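Commercial lease assignment

A commercial lease assignment is the transfer of a business tenant's whole remaining interest in rented premises to another party. The outgoing tenant is called the assignor and the incoming tenant the assignee. The landlord is usually not a party to the transfer itself but in most cases has to consent to it in writing.

Assignment differs from a sublease. In a sublease the original tenant keeps part of the term or part of the space and becomes a landlord to the subtenant. In an assignment the assignee steps into the tenant's place and pays rent directly to the landlord. 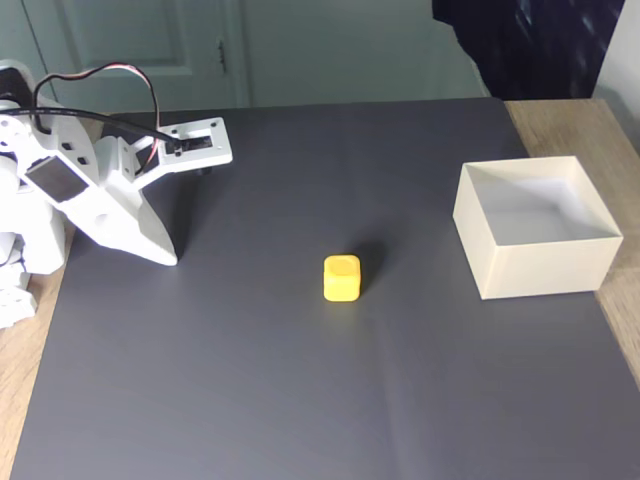
GERNELL, October — The terms described in this article follow general practice in American common-law states. Local statutes may change the result, and the wording of the lease itself controls most disputes.

Consent of the landlord

If a lease says nothing about assignment, the tenant is generally free to assign. Few commercial leases are silent. The usual clause bars assignment without the landlord's prior written consent, and many add that consent may not be unreasonably withheld, conditioned, or delayed.

Courts have treated the following as reasonable grounds for refusal: weak finances of the proposed assignee, a use that conflicts with an exclusive right held by another tenant, and a use that would require major changes to the building. A refusal meant only to extract higher rent has often been found unreasonable where the lease requires a reasonable decision.

A lease may set a period for the landlord's response, and some provide that silence past the deadline counts as consent. Others treat silence as refusal. Where a recapture clause exists, the landlord may answer a request by ending the lease and taking the space back.

Liability after assignment

The assignor stays liable under the lease unless the landlord signs a release. This follows from privity of contract, which the transfer does not end. The assignee is liable for rent and other promises that run with the land for as long as it holds the lease. If the assignee also signs an assumption agreement, it is bound by every term until the lease expires — even if it later assigns to someone else.

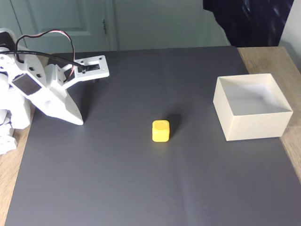 Does the first tenant still owe rent if the new tenant stops paying?

In most cases the landlord can collect from either one. The first tenant may then seek repayment from the new tenant under the assignment agreement.

Personal guaranties are handled separately. A guarantor of the original tenant is not automatically released, although a later change to the lease made without the guarantor's knowledge may reduce or end the obligation, depending on how the guaranty is worded.

Change of control

Many leases treat the sale of a controlling interest in a corporate tenant as an assignment. Without such a clause, a sale of shares normally leaves the tenant in place and needs no consent. Mergers are less settled, and state law varies.

The attorney Elmarie Tshabalala, in her handbook on retail leasing, gives the case of Hidari, a furniture seller with 63 months left on its lease. Its owners sold 90 percent of the shares to Kandpal. The lease defined a transfer of more than half the voting stock as an assignment, and the landlord declared a default. The parties settled after Hidari increased its security deposit and paid the landlord's legal fees.

Documents

A typical transfer uses an assignment and assumption agreement, a landlord consent, and an estoppel certificate. In the certificate the landlord confirms the rent, the end date, the deposit held, and whether any default is known. The agreement should also say who receives the deposit and how rent, taxes, and common area charges are divided at closing.

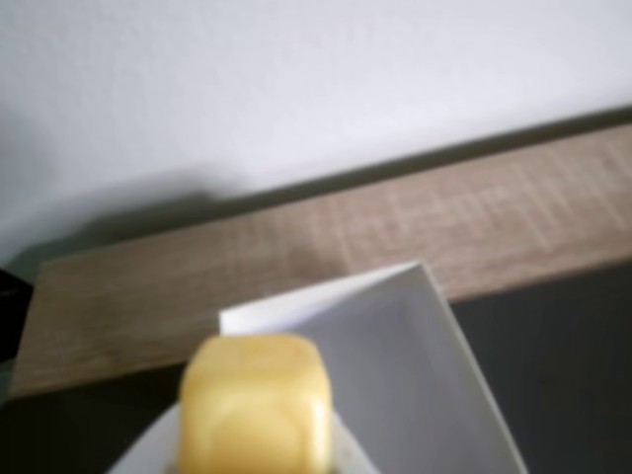
Assignment in bankruptcy

Under the federal Bankruptcy Code, a trustee or debtor may assign an unexpired lease despite a clause forbidding it. The lease must first be assumed. Defaults must be cured, or prompt cure assured, and the assignee must give adequate assurance of future performance. Stricter rules apply to shopping centers, where the court also looks at the source of rent and the effect on the tenant mix.

See also

Estoppel certificate
Privity of estate
Recapture clause
Sublease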